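Brevisthorpe Community Rooms: Frequently Asked Questions

Who may reserve a room?
Any resident or registered group may apply. Applicants must be 18 or older.

How far ahead should I apply?
Applications are accepted up to 9 weeks before the event. Requests for October open early owing to demand.

What is the deposit?
The deposit is $900 for the Saria Hall. No deposit is charged for the Zaden Room.

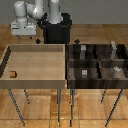 Page last changed: 5 Apr 2023

May I bring my own food?
Yes. Cooking is permitted only in the kitchen, which must be reserved separately.

When is the deposit returned?
Refunds are issued after the room has been inspected. Charges for damage or extra cleaning are deducted first.

How do I cancel?
Notice must be given in writing at least two weeks before the event. Write to Silvia Malý, Reservations Office, and include your booking number.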